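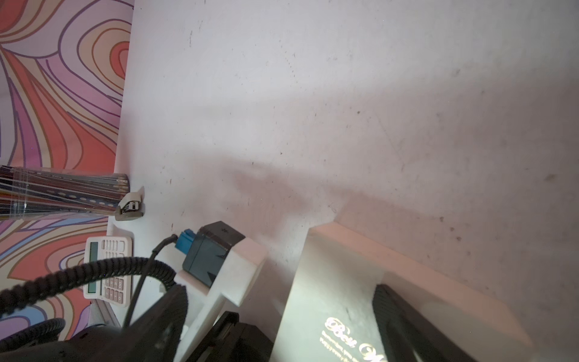

首页 > 船东服务 > 常见问题 > 吨位丈量与载重线

航线 船队 船东服务 下载 联系我们

吨位丈量与载重线常见问题

本页汇总船东和租船人向Emix船舶技术部询问较多的问题,内容适用于在Flukar港办理手续的货船和工作船。渔船另见渔船专页。

总吨是重量吗?

不是。总吨(GT)由船上全部围蔽处所的总容积按公式换算得出,没有单位。一艘总吨2,460的船,并不表示它重2,460吨,也不表示它能装2,460吨货。

净吨和总吨有什么区别?

净吨(NT)主要反映载货处所的容积,计算时还要考虑型深、吃水和乘客人数。按现行公约,净吨不得小于总吨的百分之三十。有些港口的费用按净吨收取,有些按总吨收取,应以当地费率表为准。

旧证书上写的是“登记吨”,还能用吗?

登记吨是旧丈量制度下的容积单位,一登记吨等于100立方英尺,合2.83立方米。登记吨与总吨之间没有固定的换算系数,两者要分别丈量。只有登记吨数据的船舶,办理国际航行手续前一般需要重新丈量。

载重吨怎么算?

载重吨是船舶在某一载重线下的满载排水量减去空船重量,包括货物、燃油、淡水、压载水、备品、船员及行李。租约里写的载重吨,要看清楚对应的是夏季载重线还是其他载重线,也要看清楚用的是公吨还是长吨。一长吨等于1.016公吨。

为什么同一艘船在淡水里吃水更深?

淡水密度小于海水,要排开更大的体积才能托住同样的重量。从海上驶入河港时,平均吃水会增加,增加的数值称为淡水宽限,以毫米计,载于载重线证书。例如“Hultinura”轮的淡水宽限为133毫米。如果港内水密度介于淡水和海水之间,按比例折算。

Pärn码头的水算淡水还是海水?

算半咸水,密度随季节和上游来水变化,春季偏低。装货前请用比重计在船舷两侧取样,不要沿用上一航次的读数。取样深度应接近船舶吃水的一半。

载重线标志旁边的字母是什么意思?

中国籍国际航行船舶多用英文字母:S为夏季,W为冬季,T为热带,F为淡水,TF为热带淡水,WNA为北大西洋冬季。圆圈两侧的字母代表勘划载重线的机构。装载木材甲板货的船另有一组木材载重线,字母前加L。

干舷从哪里量起?

从甲板线上边缘量到有关载重线的上边缘,在船中处垂直量取。载重线以横线的上边缘为准,不以中线为准。

哪些情况下需要重新丈量?

改建后围蔽处所的容积发生变化,例如加装甲板室、封闭原来敞开的遮蔽处所、加长船体,都应申请重新丈量。更换主机一般不影响总吨,但可能影响空船重量,需要另行核算稳性资料。拿不准时,请把改建前后的总布置图一并发给我们。

申请丈量要提交哪些图纸?

总布置图、型线图或型值表、中横剖面图、舱容图,以及上层建筑和甲板室的结构图。纸质图纸比例不小于1:200,小型船舶的图纸建议用1:100。电子图纸请保留原始比例,不要缩放后再导出。没有型线图的老船可以现场测量,时间会长一些。

现场丈量时船要空载吗?

总吨丈量不要求空载,但货舱和各舱室必须能够进入。如果同时安排空船重量检验,则应清空货物,液舱尽量排空或注满,船上的临时设备和杂物事先列表。检验当天风浪较大时会改期。

整个过程要多久?

图纸齐全时,从受理到出具计算书大约需要四周。现场丈量一般一天完成。11月申请较多,排期会往后顺延,请提早联系。

水尺计重和丈量是一回事吗?

不是。水尺计重是在装卸前后读取船舶六面吃水,查静水力表并作纵倾、密度等修正,求出货物重量,每次装卸都可以做。丈量得出的是船舶本身的吨位,证书签发后,只要船舶没有改动,数值就不变。

吃水标志看不清怎么办?

有波浪时,应连续观察若干次波峰和波谷后取平均值,也可以使用带阻尼的测量管。标志油漆脱落的,请在下次进坞时重新描画,并核对焊接边线的位置。

排水量会写进吨位证书吗?

国际吨位证书不载明排水量。需要排水量数据时,请查装载手册或静水力表。两份资料不一致的,以经批准的最新版本为准。

证书丢失如何补发?

由船东向原发证机构书面申请,说明船名、船舶识别号和遗失经过。船舶在外港的,可先申请电子副本供港口查验,原件随后寄到代理处。更改船名后也按类似程序换发,不必重新丈量。

最后更新:11月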